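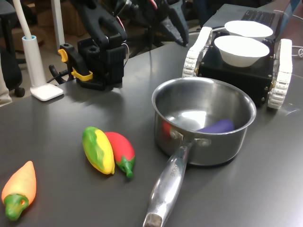 Tomaszewski Museum Friends
Minutes of the December meeting, Learning Room, 6:30 p.m.

Present: Hanna Krajewska (chair), Biljana Karagiannis (collections), Bhupendra Bhatia (displays), Revathi Kotian (minutes)
Apologies: Aniela Wilczyńska, who sent written notes on item 2

1. Last minutes
Agreed with one change. The loan from Brelix is a cast of a Neanderthal jaw, and we had it down as an original. Biljana asked that the label draft be checked for the same slip.

2. The Widus cave material
This took up most of the evening and deserved to! Biljana has finished the first sort of the boxes from the old Widus dig and there are 190 stone pieces in all, many more than the old card index led us to expect. Most are flakes and chips left over from toolmaking, but there are 3 hand axes, and one of them is a beauty, with the edge worked all the way round and a patch of the rough outer skin of the flint left on at the base, right where the palm would sit.

Aniela's notes were read out. She has been through the dig diary and thinks that 40 of the flakes came from one small patch of the cave floor, close to the back wall. If she is right, some of them may fit back together, and we could follow a single knapping session blow by blow. Bhupendra said he would give up his weekends for that. Biljana warned that the diary's grid letters change halfway through (the digger seems to have started over from A after a rainy week), so the patch has to be checked against the bag labels before anyone gets out the trays.

Hanna asked about the animal bone. Biljana: mostly deer, some horse, two pieces with fine parallel marks that could be cut marks or could be trampling. They need a proper look under the microscope. Rovora has offered time on theirs and we said yes, please.

Action: Biljana to check bag labels against the diary.
Action: Revathi to write to Rovora with thanks and ask for dates.

3. Hand axe case
Bhupendra showed his sketch for the new case. The best axe would stand upright on a clear mount so people can walk round and see both faces. Everyone loved this. Hanna would like a copy next to it that visitors can pick up, and we all agreed that you don't really understand a hand axe until you've held one. Bhupendra will ask for a price on 2 resin copies, one to go out and one to keep back.

There was some back and forth on the wording. The draft says "the people who lived in the cave," and Biljana pointed out that we don't know anyone lived there; they may have stopped by for a night or two on the way after the herds. Changed to "the people who used the cave."

Action: Bhupendra to get prices and move the light switch on the drawing.

4. Talks
Aniela has offered to speak on how teeth show what early people ate. Warmly accepted. Revathi would like a flint knapping demo in the yard as well, with goggles for the front row and a tarp down so the new chips don't end up mixed with anything old.

5. Any other business
The key to the drawer of skull casts is missing again. Please check coat pockets.

Meeting closed at 8:15 p.m. Next meeting in the same room, with Biljana bringing the axes.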